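How to Set Up a Guest Amenity Tray on a Bathroom Counter

A small tray next to the sink keeps the packets guests ask for in one spot. It takes up little of the counter and it is quick to reset between stays. The steps below are the ones used in the rental rooms at Sumside. They work just as well in a guest bathroom at home.

What you need

A shallow wooden tray, long enough for your longest packet or close to it
Sealed packets, one of each kind you offer
A dry microfiber cloth and a damp one
A storage bin for spares

Packets can be bought by the case from any hotel supplier. Ours come from Padodier in cases of 700. For a single guest bathroom, a pack of 20 in each kind is plenty for a year.

Step 1. Clear and dry the counter

Take everything off the counter, including the tray. Wipe with the damp cloth, then the dry one. Do the corner by the shower glass last and go over it twice. Water collects there after a shower, and paper packets will soak it up from underneath.

Step 2. Pick the corner

Put the tray on the side of the sink away from where people set down a toothbrush or a razor. In most of our bathrooms that is the corner between the wall and the shower partition. Set it at a slight angle if the corner is tight. Leave enough room to lift it out without hitting the faucet.

Step 3. Empty the tray and check each packet

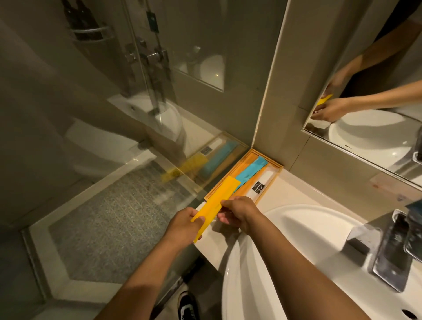

Vesela Nikolaidis

Pick up each packet by its ends and look at both sides. Run a thumb along the seal. Replace any packet that has been opened, creased hard or splashed. A wrapper that has dried wavy should go too, even if the seal held.

Wipe the inside of the tray while it is empty. A wooden tray needs only the dry cloth most days. Oil it once in October and leave it out overnight before using it again.

Step 4. Sort by color and size

Choose wrappers in different colors if your supplier has them. Guests can find what they want faster, and so can whoever is restocking. If two kinds have the same wrapper, keep the labels facing the same way.

Hold two packets side by side before you put them down. The longer one goes toward the wall.

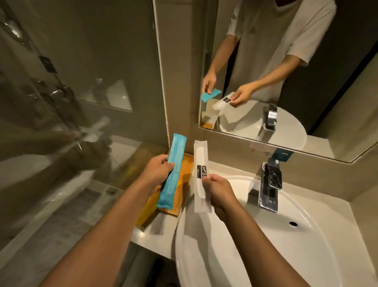 A blue packet and a white one, ready to go in the tray.

Step 5. Lay the packets in

Lay them flat in a single layer, running the long way. Labels face up, with the print readable from in front of the sink. If a packet is longer than the tray, let the far end rest on the edge. Do not bend it to fit.

Don't stack a second row on top. The ones underneath get missed at the next check and end up older than everything in the bin.

Step 6. Store the spares

Keep the rest in a lidded bin outside the bathroom. We use the medium Gromeo bin, which holds up to 70 packets. New stock goes in at the back.

Resetting between guests

Repeat Steps 1 and 3 after every stay. Top up what was used and leave the sealed packets that pass the check. Write down what you replaced so the next order is right.

Last updated September 8, 2021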